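Graltumora Tabletop Pack
Practice scenes for home and shared-workshop arm builds
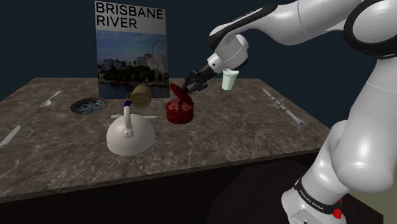

We started Graltumora on a shelf computer in the back of the Studitz workshop, with a half-built arm clamped to the bench next to it and a coffee can full of stripped screws. The arm was ours, cut and bolted together over a long winter, and it had a bad habit of driving its own fingers into the table. After the second cracked fingertip, Teun Willems said he wanted somewhere to make mistakes for free. The pack grew out of that, and we still use it every week!

Graltumora is a set of simulated tabletop scenes you can run on an ordinary desktop. You load a table, pick what goes on it, drop in an arm, and try your grasping code before you let it anywhere near real crockery. It comes with a stock arm model so you can run something the first evening, and there's a simple way to swap in your own once you have measured it.

What you get

Tables: 8 tabletops, from plain matte to the polished marble look. The marble one is everybody's favorite and also the meanest of the bunch, with its mottled gray and brown pattern running under everything. If your vision code can pick out a dark plate on that, it will probably cope with your kitchen.

Props: 19 household objects, among them a kettle, a mug, a mint-green cup, a flat tray, a dark round plate, a red container with a hinged lid, and the flatware (spoon, knife, fork). Each has a visible shape and a simpler collision shape. You can edit both.

Backdrops: solid walls in several colors, plus posters to stand at the back of the table. The Brisbane River one has buildings, trees, a Ferris wheel and big black lettering, so there's plenty for a camera to get confused by. You can turn posters off, but try leaving them on. Our first detector locked onto a poster for an entire evening and we learned a lot from it.

Arms: the stock model is a white arm with a black two-finger gripper. Your own arm goes in as a folder of link shapes and a joint file.

Starter tasks: 200 saved layouts, sorted by folder. Easy ones have a lone object in open space. Later folders get crowded, with handles pointing the wrong way and tall things in front of short ones.

The lid task

Ask anyone at the workshop which task they'd keep if they could keep only one and they'll say the red container. It's a squat, glossy cylinder, and the lid tips up on its hinge. Getting the fingertips onto the lid's rim is a lovely problem for a home builder, because it asks so much of the wrist. Come in too flat and the gripper body meets the container first. Come in too steep and there's nothing to hold.

Ghazal Golestani wrote the lid task and spent most of November on the hinge. The stiffness is a single number in the task file, and she suggests starting loose and tightening it bit by bit as your approach gets cleaner. There's a log option that writes out the fingertip position at every step, and plotting those curves is more fun than it has any right to be. You can see the exact point where your arm gave up.

Using your own arm

Measure from joint center to joint center, with the arm powered down and supported. We use a steel rule and a bit of patience. A printed part is seldom the length you drew, and a few millimeters at the shoulder turns into a lot more at the fingers.

Put the lengths into the joint file, load an empty table and run the reach check. It draws the region your fingers can get to. Then move your real arm to the three corner poses in the guide and compare. If the pictures and the bench disagree, fix the joint file first and leave your code alone.

Servo builds need the backlash setting. Leave it at zero and the simulated arm will be much tidier than yours, and you'll be very pleased with yourself until you plug in the real thing. (We were!) Wiggle each joint by hand, note how far it moves before it pushes back, and enter that.

Jakasen bridge

The Jakasen bridge is an optional add-on, a small board and a script that send the same joint commands to the simulated arm and to your own. You flip between them with a switch on the board. We like having a proper physical switch for this, with a click you can hear across the room — menus get left in the wrong state.

The bridge talks to common hobby servo controllers over USB. It limits joint speed by default, and the limit lives in a text file. Keep your power cutoff within reach, keep hands out of the arm's swing, and do the first real run with nothing on the table. The board doesn't replace a cutoff.

What you need

A desktop or laptop with a dedicated graphics card will run everything smoothly. Machines with built-in graphics will run the scenes too, with shadows set to low. The full download is 1162 MB, and the scenes unpack into one folder that you can move wherever you like. No account, no connection once it's installed.

A game pad is handy for driving the arm by hand. Any will do. The old one at our bench has a sticky left trigger and we've all gotten used to it.

Known rough spots

Thin objects are tricky. A knife lying flat on the table can slide away from the fingers more easily than a real one does, and raising the friction only partly cures it. Approach across the handle and you'll have better luck.

Shiny surfaces shift a little in tone between quality settings. If you train a detector, stick with the same setting all the way through.

Nothing in the pack handles liquid. The kettle and the mug are solid shapes for grasping and tilting practice, and pouring means tipping the mug to the right angle and calling it good.

Soft things are missing altogether. We'd love a dish towel. If you've made one that behaves, please write to us.

Workshop groups

One copy covers a whole shared workshop, on as many machines as you've got. The group in Cabanatuan runs it on a row of secondhand desktops and sent back a folder of crowded layouts that are properly nasty; those are now in the last of the starter folders. Send yours too, as plain layout files, with the name you want on the credit line.

Latest update, 16th February: new hinge settings for the lid task, corrected collision shape on the kettle handle, and the reach check now saves its drawing next to your joint file.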